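Call for players: Nondby Community Wind Band, spring season

We're looking for new members! Nondby Community Wind Band rehearses Tuesday nights in the old Timden Street school hall, and after a terrific winter concert we have chairs to fill before the Flores program gets going.

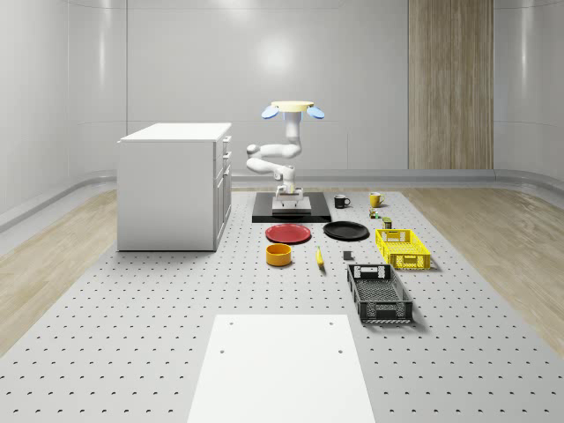
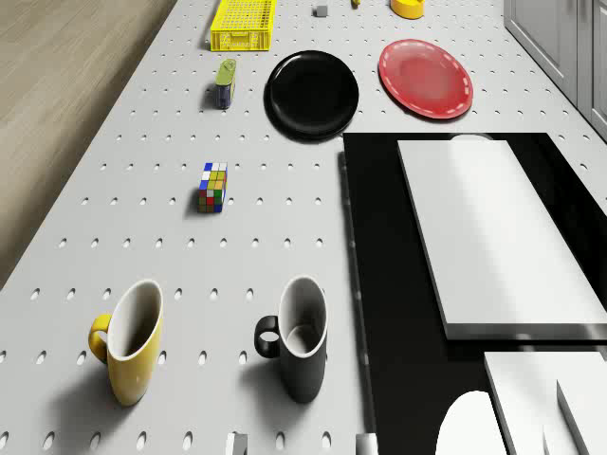
What we need most: low brass (tuba especially, we have been borrowing one from Nolten Brass for far too long), a bassoon, two or three more clarinets, and a percussionist who is happy to move between timps and mallets. Flutes, we love you, but there's a short waiting list at the moment. Put your name down anyway, as people move away all the time.

You don't have to audition. If you got to Grade 4 or 5 at school and the case has been under the bed ever since, come along, sit next to someone friendly and play the notes you can. Quite a few of our regulars started again that way, me included, and the first month is always a bit rough on the lips. It comes back!

The Flores program is a proper mix: a big symphonic march, a couple of film medleys, some folk song settings and a new piece written for us by our own second horn. Parts are handed out at the first rehearsal and you can take them home to practise.

Rehearsals run from 7.30 to 9.30 pm with a cuppa in the middle. Bring your instrument, a pencil and a folding stand if you own one. We have a small number of instruments to lend, including a euphonium in very good nick and a tenor sax whose case has seen better days. Membership is paid by the term, with a concession rate for students and pensioners, and your first two rehearsals are free.

Street parking is easy after six, and the 910 bus stops near the front gate. The hall has a ramp at the side entrance.

To join, or just to ask what on earth a mallet part looks like, have a word with Ching-wen Yang at any Tuesday rehearsal, or leave a note in the band's box at the Nondby library. Tell us what you play and how long it's been. New players are welcome from the first Tuesday in September.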